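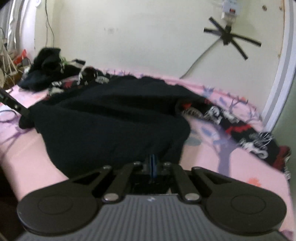
Figure 1. Black hand-held gripper with two round finger pads and a ribbed grey body.

Does a long tournament run hurt a basketball team's next club season?
Student project report, Sports Statistics, Skirwood College
2022-05-29

Background

Every fall, commentators tell us that players who spent the summer with a national team will be tired by October. The claim gets repeated so often that it is hard to find out where it started. Our group wanted to see whether it holds up in the one league we could get decent box scores for, the Kelemen League, and whether the people making the claim have ever checked it.

Data

We used player records for 9 seasons. After dropping anyone with fewer than 50 games across the whole period we had 650 player-seasons left. In 80 of them the player had been on a national team roster the summer before. Box scores came from the Narkurance stats archive, which is free but patchy. Flumidcombe home games are missing rebounds for most of one season, and we left rebounds out of the main comparison for that reason.

Method

For each player we compared shooting percentage, minutes and turnovers in the first two months of the season with the same player's own numbers from the year before. We had planned to build a "fatigue score" out of all three. We dropped it, as we could not agree on the weights and every version seemed to give the answer its author wanted.

Results

Summer players shot slightly worse in the opening weeks. So did everybody else. The gap between the two groups was small enough that removing a handful of players made it vanish, and removing a different handful turned it around. Minutes were a little lower for the summer group, but a coach who believes in fatigue will rest people whether they are tired or not, so we don't think minutes prove much.

Turnovers showed no pattern we would defend in front of a class.

Problems

National team players are better than average to begin with, and good players coming off a good year tend to drop back a bit. We did not correct for this properly. Age is also mixed in – the summer group was older. Injuries are listed only as "out", with no cause given, so a player who wore down and a player who slipped on the stairs look the same to us.

What we would say

We did not find the tournament hangover. That is weaker than saying it does not exist, and our sample is thin. Still, anyone who brings it up on a broadcast should be asked for numbers, and a couple of tired-looking losses in October should not count as numbers. A next group could try travel distance, if the archive ever fills in its schedule pages.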